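Bottle Drop-Off Moves to Tanoli Hall on Thursday

Residents of Fomcombe will have a new place to take their empty plastic bottles starting this Thursday, when the weekly drop-off moves from the library parking lot to the back room of Tanoli Hall.

The hall doors will open at 4 p.m. and close at 7:30 p.m. The library site will not be used after this week, and the sign there is due to come down before the weekend.

Noreen Ghumman, who runs the drop-off for the town, said the move had been planned since the spring. The parking lot had no cover, and two evenings were called off in bad weather.

"People would drive over with a trunk full of bottles and find the gate shut," Ghumman said. "Now we have a roof, and we have tables. It's a better setup for everybody."

The drop-off takes clear, green and colored plastic drink bottles in all sizes, including the small ones that juice and energy drinks are sold in. Labels can stay on. Bottles should be empty, and a quick rinse is enough. They do not need to be spotless.

Glass, cans and milk jugs are still handled at the transfer station on Wotico Road and will be turned away at the hall. So will motor oil and cleaning product containers, even when they have been washed out.

One rule has changed. Caps were collected in a separate pail at the library site, but they should now be left on the bottle and screwed down. The company that hauls the plastic, Flivier, asked for the change when its contract was renewed in July. Loose caps are small enough to fall through the screens on its sorting line and end up as trash.

"If you've been saving caps in a jar, bring the jar one last time," Ghumman said. "We'll take them this week and next week, and then that's it."

Flattening bottles is optional. Mohsin Minhas, who drives the collection truck, said he would like to see more of it with the two-liter size, which fills a bin quickly. He asked that people press the air out before putting the cap back on, and that they leave the small bottles alone.

The drop-off took in 183 bags on its busiest evening at the old site, the Thursday after the town picnic. The average for the summer was lower, and Ghumman expects the first few weeks at the hall to be slow while word gets around. She has asked the hall for use of the room through the end of the winter, and a decision on a longer stay will come after that.

Parking is on the north side of the building. The front lot is shared with the dance school, which has classes until 6 p.m., and drivers are asked to keep it clear for parents picking up children. There is a ramp at the side door. A cart will be left inside the door for anyone with a heavy load -- please bring it back when you are done.

Bags and boxes should be emptied at the hall and taken home again. Plastic bags jam the equipment at the hauler and are the most common reason for a load being sent back. Last year Flivier rejected one full truck from Fomcombe over bagged bottles, and the town paid a fee of $212.

Parveen Rana has been a regular at the drop-off since it began and brings bottles for three of her neighbors on Alder Street as well as her own. She said the new hours will suit her better than the old ones, which ended at 6.

"I work until five-thirty," Rana said. "I was always the last car in."

The town budget sets aside $900 for the drop-off this year, most of it for hauling. The hall is not charging rent for the room.

Groups and businesses that have more than ten bags should call ahead so that space can be made on the truck. The school sports club, whose equipment manager is Saqib Minhas, has already booked a slot for the week of its fall tournament. Calls go to the town office before noon on the day.

Questions about pickup for residents who cannot get to the hall should also go to the town office. Yasir Kazmi is keeping the list, and there are still places on the east side route. Pickup is free, but the bottles must be on the porch by 3 p.m. and in an open box or tub so the driver can see what is inside. 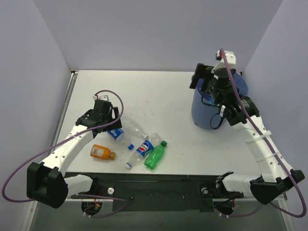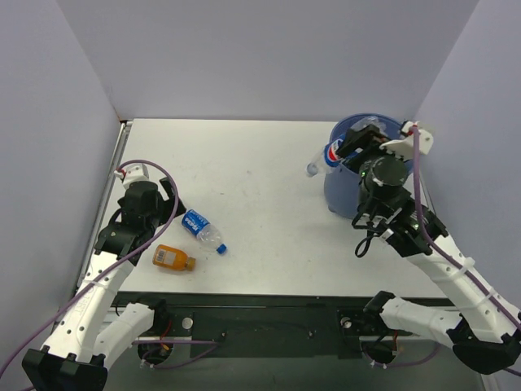
Drink bottles, with a blue bin in both pictures.

Can I drop off bottles that I brought back from out of state?

The drop-off takes them the same as any other drink bottle. No deposit is paid at the hall, whatever is printed on the label, so bottles with a deposit mark from another state are worth holding on to if you plan to go back there soon. Otherwise empty them, leave the caps on and bring them on Thursday with the rest.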